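プロレス観戦の相談 > 会場・チケット・マナー

地方興行、初観戦です。自由席と指定席どっちがいい?

投稿者:もちごめ二号

7月に地元の体育館に団体が来ることになって、勢いで行くと決めました。生で見るのは初めて。配信ではここ二年くらいずっと見てます。
で、チケットなんですが、指定席と自由席で迷ってます。
会場はアルテオ体育館(Alteo)っていう古い市民体育館で、1927年に建った講堂を何度も改修したやつです。二階にぐるっと席があって、そこが自由席らしい。一階はパイプ椅子の指定席。リングサイドは売り切れでした。早すぎ…

聞きたいこと、ばらばらですみません。
・二階の自由席って見えるもんですか。手すりがじゃまとか聞いたんですけど
・開場何分前に並べばいいのか
・場外乱闘が来たら逃げるんですか?どっちに?
・紙テープって素人が投げていいの
・入場曲で立つのか座ってるのか

一人で行きます。声出しもあんまり得意じゃないです。でもメインのフィゲロア(Figueroa)がどうしても見たい。あの人の入場だけで一時間話せる。

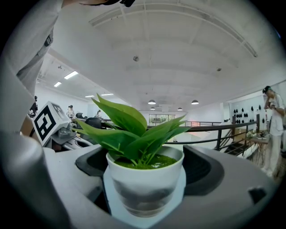

開場何分前に並べばいいですか?
自由席なら開場の一時間前、指定席なら試合開始の20分前に着けば足ります。

↑は会場に電話したときの受付の人とのやりとりです。でも一時間って7月に外ですよね。きつくないですか。実際どうなのか行ったことある人いたら教えてください。仕事中なので返事おそくなります。

回答した人:Si-woo Jang

アルテオは三回行ってます。去年の冬と、その前の年に二回。
急いで書くので順番めちゃくちゃです。

二階自由席、私は好き。全体が見えるから。タッグとか六人タッグのときは絶対上のほうがいい。一階の後ろのほうは床が平らなので、前に背の高い人がすわると終わりです。寝技になるともう何も見えない。音だけ。歓声で想像する感じになる。これはこれで面白いけど初観戦でやることじゃない。

手すりは最前列だけ気になります。ちょうど目の高さにくる。背中丸めて下からのぞくか、いっそ二列目三列目。おすすめは三列目。正面側(本部席の向かい)じゃなくて入場ゲートの斜め向かいがいいです。フィゲロア目当てならなおさら。あの人ゲートでいちど止まるでしょ、あそこが正面から見える。

並ぶ時間。前回は開場の40分前に着いて、前に53人いました。なんで正確かというと整理券が53番まで配られてて私が54だったから。それでも三列目とれました。二階は自由席が200あるので、位置にこだわらなければ開場ちょうどでも座れないことはないです。
日陰は建物の東側だけ。列はだいたい西側にできる。謎。帽子と水。日傘は後ろの人にあたるのでやめたほうが。

場外乱闘は二階には来ません。たぶん。一回だけ来たのを見ましたけど、あれはクラ(Cula)選手だったので例外。階段のぼってきてそのまま売店のほうに消えた。
一階なら、若手の選手が「下がって下がって」って言いながら先に走ってくるので、その人の言うとおりにする。椅子は放置でいい。かばんだけ持つ。飲み物は捨てる覚悟。

紙テープは投げていいか団体によって違います。公式の案内見て。やるなら芯を抜くこと。芯つきのまま投げると本当に危ないし、怒られます。あと片方の端を指で持ったまま投げる。離すとただの玉が飛んでいくだけ。
初回は見てるだけで十分じゃないかな。

入場のとき立つかどうかは前の人に合わせる。自分が最前列なら座っとく。手拍子だけでも全然大丈夫、声出さない人ふつうにいます。私も出さないほう。

それから売店、現金だけでした。100円玉多めに。パンフに抽選番号がついてて、休憩明けに読み上げます。当たったことないけど。

回答した人:うらかわ

指定一択。
自由席は並ぶのがだるい。以上。

といいつつもう少し書くと、初めてなら音を近くで聞いてほしいんですよ。受け身の音、チョップの音。配信だと丸められてるから全然ちがう。初めて一階で聞いたとき変な声でました。二階だとちょっと遅れて届く感じがする。気のせいかもしれんけど。
後ろのほうの席でも通路ぎわなら体ずらして見れるので、座席表で通路側を選ぶ。選べない販売サイトなら電話。
ウリコ(Ullico)のTシャツ欲しいなら開場すぐ売店。Mから無くなる。

参考までに、前に地元紙のサイトにのってた案内を引用します。去年のじゃないです、もっと前の。文章はその時のまま。

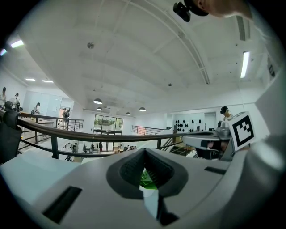
アルテオ、2023年5月24日(水) 市民体育館で行われるプロレス大会について、主催者は当日の入場方法を発表した。一階指定席の来場者は正面玄関、二階自由席の来場者は西口から入場する。再入場は手の甲のスタンプの提示が必要。試合中の通路での立ち見、三脚の使用は禁止となる。サイン会は第三試合のあとの休憩中に一階ロビーで行い、パンフレット購入者を対象とする。駐車場は100台分で、満車の場合は川沿いの臨時駐車場を利用できる。

ここまで引用。
たぶん今年も同じやりかた。西口の列が日なたなのはこのせいです。駐車場は試合後出るのに40分かかったことある。電車で行け。
あとサイン会、休憩が15分しかないのに並ぶからトイレ行けない。どっちか選ぶことになります。

回答した人:名無しの三列目

だいたい上の人が書いてるので補足だけ
・冷房は効いてるけど二階は暑い。照明のせいかも。うちわ可、ただし顔より上にあげない
・撮影は静止画だけOKが多い。動画は団体によるから当日の張り紙みて
・第一試合から見て!!若手の試合がいちばん距離ちかく感じる。メインだけ見にくる人いるけどもったいなさすぎる
・ヒールに野次とばすのはいいけど体型とか家族のことはだめ
・帰りのバスは早くなくなるので時刻表は先に写真とっておく

上の人のトイレ問題、第二試合の途中に行くとすいてる。その試合の選手にはごめんなさい。

クラが階段のぼってきたやつ私もいました。売店のおつり用の小銭ばらまいて若手がずっと拾ってた。

追記:もちごめ二号

みなさんありがとうございます!昼休みに読みました。
二階の三列目ねらいでいきます。もう自由席かった。あとから通路側の指定が一枚もどってたのに気ずいて少し泣いた。
うらかわさんの音の話すごい気になるので、次あったら一階にします。
紙テープは今回見学で。東側の日陰で涼んでから西に並ぶのってありですかね、一人だから場所とりできないのか。まあ水のみながら立ってます。
フィゲロアの入場、ゲートの斜め向かい、メモしました。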